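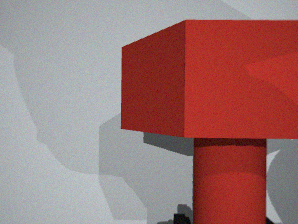 By Ngân Quan | 2019-03-26
Print | E-mail

G'day, and thanks for stopping by! I'm Ngân, and I run Clindemlow, a little croquet school on the old bowling green at Mallcombe. My friend Ngân Mạc coaches the juniors (yes, two of us, you'll get used to it) and we've got 3 lawns going most weekends - more once the Benholm club lets us use theirs in July. Wear flat shoes, bring a hat and have a go. We've got mallets you can borrow, and there's always a cuppa on afterwards.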